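Modier Water Test Kit: Section 4. Preparing and taking readings

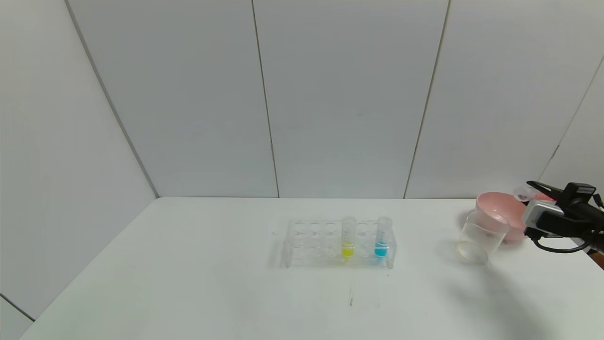

4.1 Before you start

Read this section in full before opening any reagent bottle. Readings taken out of order will not match the columns on the record card. The kit covers pH, total alkalinity and free chlorine in domestic pools and covered spas. It is not suitable for drinking water or for pools treated with salt above the limit shown on the bottle label.

You will need the kit, a clean jug, a timer and a roll of plain white paper towel. Wash and dry your hands. Hand cream and sunscreen both affect the alkalinity test.

CAUTION: Reagent C is corrosive. Wear the gloves and eye protection supplied. If it touches the skin, rinse under running water and refer to the safety sheet in the lid.

4.2 Taking the sample

1. Switch the pump on and leave it running for one hour.
2. Stand at the side of the pool farthest from the return inlet.
3. Hold the jug upside down and push it to elbow depth.
4. Turn the jug upright, let it fill, and lift it out.
5. Carry out the tests within 20 minutes.

Note: Do not take a sample on the same day as a shock dose. The chlorine reading will be off the top of the chart and the pH reading will be false.

4.3 pH

1. Rinse a tube twice with pool water from the jug.
2. Fill to the lower line. Read the level at eye height, at the bottom of the curve.
3. Add 4 drops of Reagent A. Hold the bottle upright, as a tilted bottle gives smaller drops.
4. Fit the cap and turn the tube over slowly five times. Do not shake.
5. Hold the tube against the white card and match the colour in daylight. Do not use a lamp or a phone torch.
6. If the colour falls between two blocks, write down the lower value.

4.4 Total alkalinity

1. Rinse and fill a second tube to the upper line.
2. Add 3 drops of Reagent B and swirl.
3. Add Reagent C one drop at a time, swirling after each drop, until the colour changes and stays changed.
4. Multiply the number of drops of Reagent C by ten. The result is in mg/l.

If there is no change after 30 drops, stop. Check the expiry date on both bottles before repeating the test.

4.5 Free chlorine

Follow the steps in 4.3, using Reagent D in place of Reagent A. Read the colour within one minute. A sample that turns and then goes clear again usually has too much chlorine in it. Dilute one part pool water with one part bottled water, repeat the test, and double the result.

4.6 Cleaning and storage

Rinse tubes and caps under the cold tap straight after use. Do not use washing-up liquid or a dishwasher. Leave to drain upside down. Store reagents between 5 and 25 degrees, out of sunlight and out of reach of children. Do not keep the kit in the pump house.

Replace all reagents at the start of each season, including any that are part full. Refill pack 761 contains all four bottles. Tubes are sold separately.

4.7 Changes to this section

Step 6 of 4.3 was added in this issue. The dilution method in 4.5 was revised by Danilo Estrella and checked by Lộc Mạch. Owners of the older Quiambao kit should keep to their own card, as its colour blocks are spaced differently.

Continue to Section 5, Correcting the water.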